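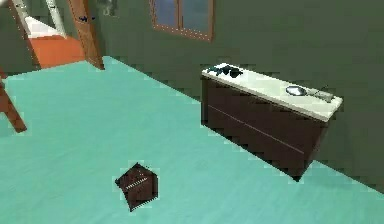 Home Stories Archive About Submit

The Quote
by Kha Lưu
Friday, April 18, 2025
3 min read

Ojala read the quote from Jikolell twice and went looking for the part where they lied.

"Page three," he said. "Simulation license, 800 a month. For a room that doesn't exist."

"It's cheaper than a real kitchen," said Đào. She had the budget open and wanted to go home.

"We have a real kitchen. It's down the hall. It has a microwave in it."

The salesman, still on the call from Lurkimberg, explained that Follia would practice picking up a box in the simulated room until it was good at it, and only then would anybody need to buy the arm. He said this warmly. He had 22 slides and was on the 11th.

"How heavy is the box?" Ojala asked.

"As heavy as you like."

"What's in it?"

A pause. "It's a box."

Ojala wrote that down. He had bought a floor scrubber once on the strength of a video, and it was still in the loading bay under a tarp - he passed it every morning on the way in.

"And when the real floor is sticky?"

"There's a setting for friction."

"Who sets it?"

"You do."

"So we pay you, and then we tell you how sticky our floor is."

Đào muted the call. "Aatos, it's ten months or the arm outright. They want an answer by August."

He looked at the line for the arm, and at the line under it for service, which had no number, just the word *variable*. He circled it hard enough to tear the paper.

"Ask him what variable means," he said, and she unmuted.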